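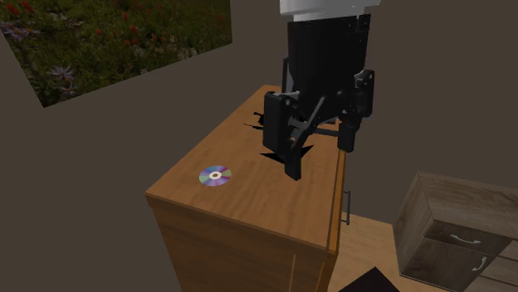

Can a robot put my CDs away yet?

E-mail this post | Print this post

I have 300 CDs and nowhere near that many of them are in their cases. Every December I tell myself I'll sort them out, and every December I end up reading about robots instead. This year I wanted a plain answer to a plain question: could a machine do it for me?

I asked Sylvain Vidal, who used to work with me at Grinddale and now spends his days on arm software at a small shop called Sivon. His answer was "some of it, in a simulator." A lot of the practice happens there first, in a made-up room with made-up furniture. You can run the same drawer all night and nothing gets scratched.

I had assumed the arm would be the weak part. Sylvain says arms have been good for years. What he worries about is thin, flat things. A disc lying on a cabinet top gives two fingers almost nothing to get hold of. You and I slide it to the edge with a fingertip, or hook it by the hole, and we don't think about it. A gripper has to be told, or has to learn, that sliding is even allowed.

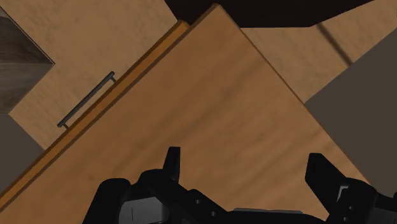
Drawers are the other half of the job. A bar handle is a friendly one, he says, because there is a gap behind it and a straight piece to close on. Small round knobs are worse. But pulling has to follow the line of the drawer, and if the arm comes in at a bad angle the whole thing binds. He gave his last setup 30 tries at a drawer and it opened 23 times. I would not keep a kitchen helper with that record, though I have had a dishwasher that did worse.

Pascal Pichon, who runs the packing line at Barnach, is more cheerful. On a shop floor the box is the same box every time and it arrives in the same place. He has 2 arms and he likes them both. He would not take either one home.

So my answer for now is no. I did 30 discs last night with a cup of coffee next to me — two of them were in the wrong cases and one case was empty. I still can't find the Lefèvre recital.

Contact | Copyright, all rights reserved | Back to top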